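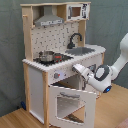 Peltent zero-offset fault

The Peltent zero-offset fault was a fault in the contact sensing of a robot arm used in the Peltent household manipulation trials at Brinel. It caused the arm's controller to take a false reading of zero force while the gripper was still touching an object. The arm could then press harder than its set limit in one direction before its protective stop operated. The fault was found in July during work with a toy kitchen. No person was injured. Damage was limited to one oven door hinge and the pad of one gripper finger.

In the makers' records the fault is listed under stop code 603, the code shown on most of the occasions when the arm did stop. Some later reports use the name "603 fault" for any unexplained protective stop, a use the Peltent project has asked its members to avoid.

Background

Peltent is a set of trials in which a robot arm learns short household tasks from recorded motions. Tasks in the kitchen group include opening and closing the oven, turning a knob, moving a pot and opening a cupboard. Play kitchens are used in place of full-size units. They are light and cheap to replace, and their doors move under small forces.

The same lightness makes force control important. A full-size oven door will resist a badly aimed push and the arm will stop. A toy oven door gives way, twists on its hinge or moves the whole kitchen along the floor. The arms at Brinel were therefore run with a contact limit well below the makers' default value.

The arm had no separate force sensor at the wrist. Contact force was worked out from the load on each joint, after taking away the load expected from the weight of the arm and gripper. Control software was supplied by Drelex. The task programs, which sent motion commands to that software, were written by the project.

Description of the fault

At the start of each trial the controller took a short sample of the joint loads and stored it as the zero point. This step, known as taring, was meant to be done with the gripper in free space. It removed small errors caused by joint temperature and by changes of gripper pads.

After a trial was ended early by the operator, the task program skipped the move back to the start position. If the next trial was then begun at once, taring took place wherever the arm had been left. With the gripper resting on the opened oven door, the force on the door was stored as part of the zero point.

The effect depended on direction. A push in the same direction as the stored force was reported as smaller than it was, and the protective stop came late. A push in the opposite direction was reported as larger, and the stop came early. When the gripper was lifted clear of the door, the controller reported a force although nothing was being touched. On many occasions this was enough to bring up code 603 within the first part of the motion.

Operators treated these early stops as a nuisance. The usual response was to clear the code and start the trial again, which tared the arm again. If the gripper was clear of the kitchen by then, the fault disappeared and left no sign other than an entry in the log.

Discovery

The fault came to notice when the arm closed the oven door past its stop and bent the lower hinge. The controller log showed a contact force below the limit throughout the motion. The kitchen, however, had moved on the floor, and the finger pad was torn at one corner.

A first inspection blamed the hinge, which was replaced. The trial was repeated without trouble. A second inspection compared the stored zero points from successive trials and found that they differed by more than temperature could explain. The logs of 3,109 trials were then searched. In 22 of them the arm had been tared while in contact with part of the kitchen. Most of these involved the oven door. The others involved the cupboard door, the edge of the worktop or the pot. 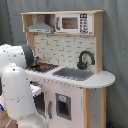 Brinel, 1/8/24. Trials with the kitchen group are suspended at this site. Arms may be moved by hand guiding or at reduced speed only. Do not clear code 603 and restart. Move the arm away from the kitchen, check that the gripper is touching nothing, and record the joint positions before taring. Sites using the earlier task program should follow the same steps until a new version has been issued.

The notice quoted in this section was sent to all sites taking part in Peltent. Trials at Brinel began again after the task program had been changed.

Cause

Drelex and the project reached different views on the main cause. Drelex stated that its manual required taring in free space and that the controller could not know whether an object was near the gripper. The project replied that the controller accepted a zero point of any size without a warning, and that a simple check against the previous value would have caught every case in the logs.

A review by Chettiar, a safety consultancy, found both points to be correct. It noted three conditions that had to be present together: an early end to a trial, a restart without a return move, and contact between the gripper and a fixed or hinged part. It also criticised the low rank given to code 603, which could be cleared from the operator's screen without a written entry.

Corrective measures

The task program was changed so that every trial, however it ends, is followed by a return move at low speed. Taring is refused if the arm is outside a small region in front of the kitchen. The controller software now compares each new zero point with the last accepted one and stops if the difference is too large.

Code 603 can no longer be cleared more than once without the arm being moved. The review also asked for a test with a known weight of 500 grams, hung from the closed gripper before the first trial of each session. A reading outside the allowed band means that the session may not begin.

Trials recorded with a false zero point were removed from the training data. Their video was kept, with the force readings marked as not valid.

See also

Protective stop
Joint torque estimation
Collision detection
Hand guiding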